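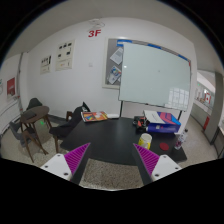
Tidying the big table (and falling for a whiteboard)

Posted 29 August 2025

I have wanted a proper big table for years, and since May I've had the use of one! It lives in the back room at Prekano, the shared workspace on Ritchie Street where I rent a desk, and it is black and rectangular and large enough to spread a whole project over. I love it. I also keep covering it in stuff until there's no room left to work, so this week I finally sat down and thought about how to treat it better.

My first rule is that paper gets a home. Paper is my weakness – I print everything, I tear pages out of magazines, I keep booklets I've already read twice. The striped box is where it's all supposed to go. It's blue with red and pink diagonals and it makes me happy every time I walk in, and of course I put things on the lid instead of inside it. If you're the same, try leaving the lid off for a few days. I did, and the sheets started going in. (Then I put the lid back because it looks so nice, and I'm back where I started. Work in progress!)

The second rule is about drinks. I bought one red coaster in a sale at Furnville and it has changed how I sit. My cup goes there, the coaster stays on the right, and the left side is for books and anything with color pictures in it. Vesna Petek, who has the desk by the door, thought this was very fussy until she put a mug down on a library book. She has a coaster now too. Hers is cork.

Small black things are harder. A dark table swallows them. I've lost the same adapter more times than I'd like to say, and once I ordered a second one and found the first that same evening, sitting right in front of me. What helps is something red or yellow tied on – a bit of ribbon, a twist of yarn, a sticker. I got through half a packet of stickers in one afternoon and had a great time doing it.
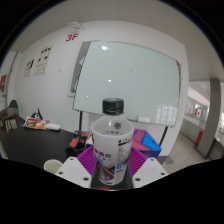
Now the whiteboard, which I could talk about all day. I was used to the tiny kind you stick on a fridge, and going from that to a full-size one on a stand is wonderful. You can plan an entire month and still have space for the grocery list. Mirsad Kadrić at Prekano suggested I wipe it clean every Friday whether or not I'm done with what's on it, and I was horrified, but he was right and I've come around completely. I take a picture on my phone first and then off it all goes. The little white eraser sits on the bottom ledge, so there's no hunting for it, and a big pale board is such a good thing to look at when you're starting over. The one thing to think about is shine. A glossy board picks up the ceiling lights and the windows too, so I stand a little to the side when I'm reading my own handwriting, which is bad enough without glare.

The corkboard on the wall is next. I want to take down everything I haven't looked at since May and leave only the sheets I use. I like the blue tape along the top, though, and that is staying.

I counted up my pages, by the way, for anyone who asked after the last post. The binder I've been filling at home in Werncombe had 627 sheets in it at the start of the summer and it's now at 617. Ten sheets! At that speed I'll be done when I'm very old, but I went through 40 of them last night with the radio on and really enjoyed it, even if most of them went straight back in.

Next time I'll write about pens, and which ones wipe off after a long weekend. Vesna has opinions. If you have a favorite, put it in the comments and I'll try it on a corner of the board first.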